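3.2 Who remembers a lifetime award?

Print | E-mail this article

I came to this question sideways. I was meant to be writing about box office, and then I spent an August in the Beltulard film archive reading acceptance speeches, and well, I got hooked! Actors who had worked since they were kids stood up and said more or less the same thing: I didn't expect it, it hasn't sunk in, thank my mother.

So I collected 81 speeches from career honors given to screen actors, all of them after 2000, and asked Marina Vasilakis to read them alongside me without seeing my notes. We each marked where the speaker first mentioned another performer by name. Almost 60 of them did it inside the first minute (I'd have guessed half that). The older the speaker, the more likely the name belonged to someone who never got the prize.

We sorted the speeches at home on my own computer, using the Zamell tagging sheet, which is clunky but free. Where Marina and I disagreed we talked it through over the phone, and if we still disagreed I left the speech out of the tally and put it in the notes. 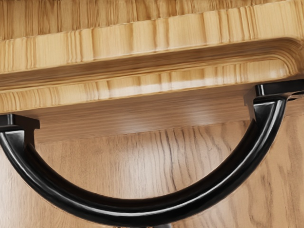 Figure 4. Rendered view of a black arched handle against wood grain, under a rounded lip.

3.3 What the families told me

I also talked to 10 relatives of winners, which was by far the nicest part of the job. Coralie Gilchrist's aunt played landladies and nurses for most of her life, and Coralie told me the phone rang for days after the award and then went quiet again. No new parts came. Several others said much the same, though two thought the honor had brought in voice work. I can't prove it either way from a group this small, and I'd love to see somebody try it with casting records.

Contact the editors | © Wakent Papers in Screen Studies | Back to top

Reader comments

Innes Carnegie: Did you count directors who also act? My list comes out longer than yours.

Trudy Hinds: Loved the bit about the phone. Same thing in our house after Dad's prize.

Khoa Đồng: Is the tagging sheet posted anywhere? I'd like to run it on singers.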